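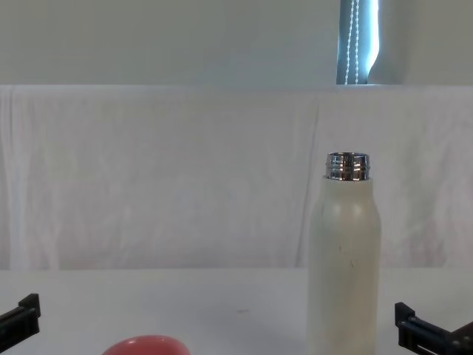

Give it ten years and you'll still be washing your own dishes, one reader told us after the first update went up, and the machines will still be great at welding car doors and useless with anything squishy. Fair enough! I kind of agreed when I signed up for this project. I'm a bit less sure now, and this report is mostly me trying to work out why.

Student Projects > Robotics & Automation
June
By a second-year student, Sotau Project
17 comments | 156 shares

So, the question we picked was whether a two-armed robot can do boring chores yet. I wanted household stuff (setting a table, putting drinks away) and my project partner wanted shop-floor stuff, mostly shelf stocking, because of a summer job at Kettler, the hardware store. We ended up with a list that had a bit of both, and picking up a bottle is on it twice, once for each of us.

I started by reading old predictions. The library had a magazine from 1988 with a big cheerful article about home robots, and the chores in it were pretty much the ones on our list. Vacuuming is the only one I'd cross off. Everything else, the tidying and the carrying and the pouring, I still do by hand and so does everybody I know.

A bottle sounds easy, and I figured we'd be done with it before lunch. But think about what you do when you grab one. You squeeze a little, you feel whether it's full, and you squeeze more if it slides. Take the cap off and you've got a new problem too, because now it has to stay upright the whole way. And where do you hold it? Too high and you're on the part where it narrows, too low and a full one wants to tip. I'd never thought about any of that in my life, I just drink my water.

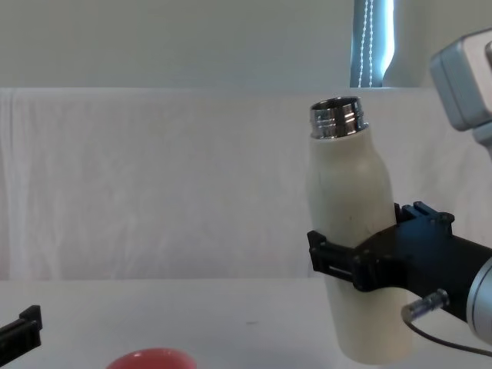 Getting hold of the thing is only half the chore anyway. Somebody at home wants the bottle moved next to the bowl without the bowl getting shoved off the table, and then they want it let go of gently, and then they want the same thing with a mug. That's where my partner and I disagree. The store version is the same product going in the same spot all day long, and I can see a machine earning its keep there pretty soon. My kitchen is never the same twice!

We also argued about speed. I don't care if a robot takes five minutes to clear my table, I'll be on the couch. At Kettler a slow robot would be standing in the aisle in everyone's way.

Our notes are saved under the folder name Clirnden, and the log is up to 2134 lines, which I'd like to apologize for because plenty of them just say "again." If you're taking the project over next term, read the Sunday entries first. They're the ones we wrote when we weren't in a hurry.

My answer for now: some of the shop work, yes, and the house, not yet. I'd like to try folding dish towels next, and my partner wants to do boxes, so it'll probably be boxes.

Filed under: chores, grippers, Sotau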